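The second life of office furniture

When a company moves out of a building, the furniture is often the last thing anybody thinks about. In Plalero, a town with 60 small firms near the old harbour, Colette Hoarau has made a business from this forgetfulness. Her shop, Flandasard, buys desks, shelves and tables from closing offices and sells them again at a fair price.

The work is slower than one may imagine. Each piece must be cleaned, measured and given a number before it goes on the list. Last year 514 pieces came in and 231 were sold before November. The rest waited in the store, where the rent does not wait.

Metal sells best. Steel shelves can be taken apart, and a steel table forgives many years of hard use. Chairs are more difficult - people want to sit in them first, and they come back three times before they decide.

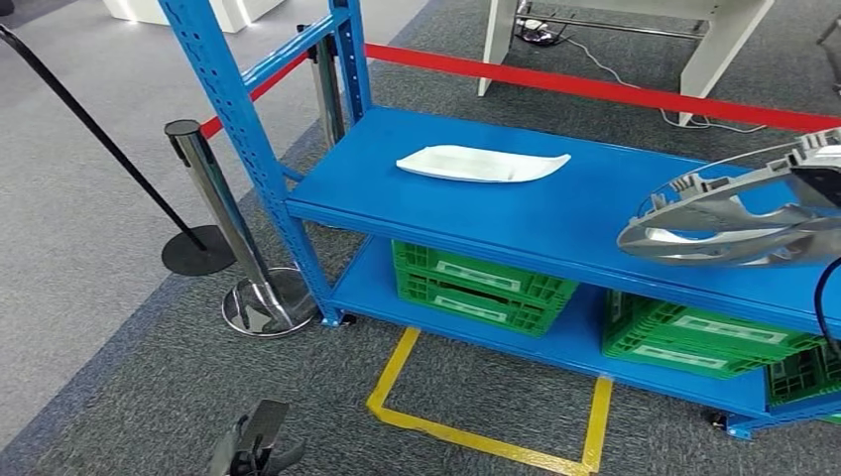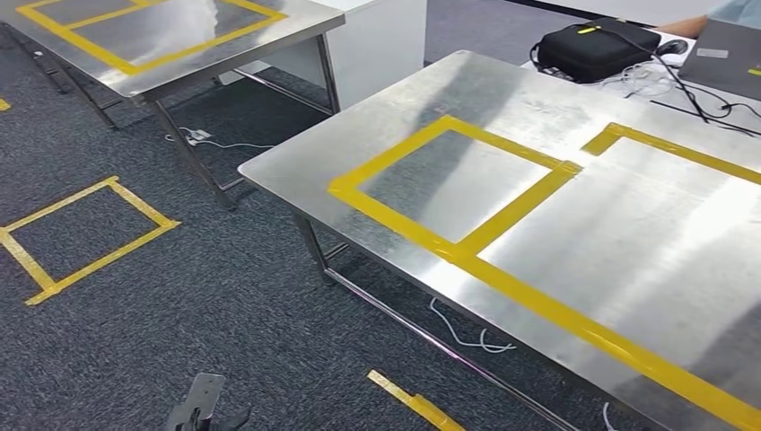 Zulkifli Hidayat sees a limit to the whole idea. Second-hand is good, he wrote to us, but delivery to the villages costs as much as a new desk, and so his own office in Futia bought new.

Hoarau accepts the point. She now shares a van with Kordestani, a removal firm in the next street, and the trip to Futia is made twice a month. It leaves at six in the morning, and customers must help to carry.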